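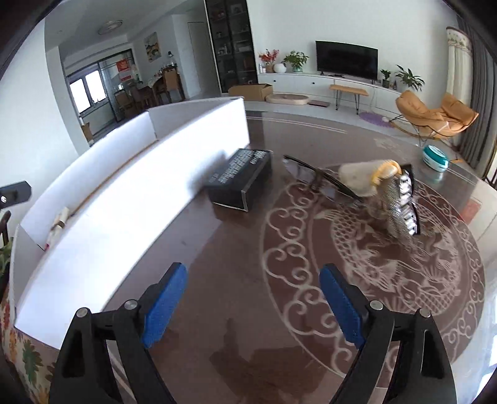 Ticket 1581: glass top on round dragon table slides and rattles
Status: Solved
Opened by: Prasert Hemmin
Product: Dririne round table, glass top

First message
I love this table — the big pale dragon in its ring of clouds still makes me grin every morning! The trouble is the glass. Whenever somebody leans on it, it creeps towards the window and buzzes against the tabletop. My glasses and my tablets live on there, so I'd like it to stay put. I've put a curved white foam board wall along one side to stop things rolling off, and it works a treat, but it does nothing for the buzz.

Reply from Rungrueang support
Please clear the table and lift the glass with a second person. Are the clear pads still underneath? There should be 4.

Prasert
Two left! One had gone hard and the other was stuck to the glass, miles from where it began.

Rungrueang support
New pads are in the post. Wipe both surfaces with a dry cloth, press the pads on near the rim, well clear of the dragon, and leave them overnight before the glass goes back.

Prasert
Done, and what a difference! No buzz, no creeping, even with my elbows on it. The foam board is back up as well — I've grown fond of it. Could you send a spare set for October, when the whole family comes?

Rungrueang support
Spare set added to your order. Closing the ticket.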